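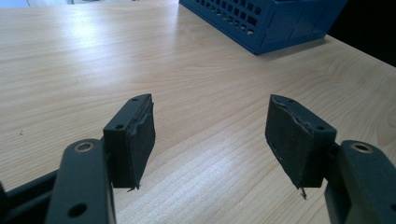 Esstisch Prarnside – helles Holz, klare Linien

Manche Tische stellt man hin und vergisst sie. Beim Prarnside läuft man morgens mit der Kaffeetasse vorbei und streicht doch wieder mit der Hand über die Platte! Die Maserung zieht in feinen Streifen durch das Holz, dazwischen tauchen wildere, wellige Partien auf, und jede Platte fällt anders aus. Wer es ganz gleichmäßig mag, wird hier vielleicht nicht glücklich. Wir freuen uns bei jeder Lieferung aus der Werkstatt Alhassan aufs Auspacken.

Die Oberfläche ist mattiert geölt und fühlt sich auch im Winter angenehm an. Krümel wischt man trocken weg, für Rotweinränder reicht meist ein feuchtes Tuch mit etwas Holzseife. Einmal im Jahr nachölen, am besten im Juni bei offenem Fenster, dann trocknet alles über Nacht durch.

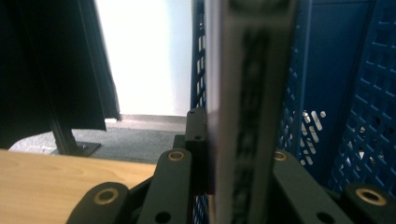

Die Beine sitzen weit außen, sodass auch an den Ecken niemand ein Tischbein zwischen den Knien hat. Montiert wird mit vier Schrauben pro Bein, der passende Schlüssel liegt bei. Bitte zu zweit umdrehen – die Platte ist schwerer, als sie aussieht.

Bei uns im Laden in Mevidton steht der Prarnside als Lesetisch, und dort muss er einiges aushalten: Kataloge, Hefte, Taschen, Kinderhände mit Apfelsaft. Nach zwei Jahren hat er ein paar kleine Dellen und einen wärmeren Ton bekommen, der uns fast besser gefällt als der ganz neue. 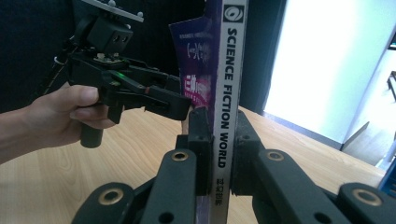 Dazu passt übrigens die Bank Kotemville, die sich komplett unter die Platte schieben lässt. In kleinen Küchen ist das Gold wert!

Ausführung und Preise

Prarnside klein, für vier Personen: 902 Euro
Prarnside groß, für sechs bis acht Personen: 1.154 Euro
Bank Kotemville: 432 Euro

Lieferzeit sechs Wochen, Abholung in Mevidton nach Absprache. Holzmuster verschicken wir gern kostenlos.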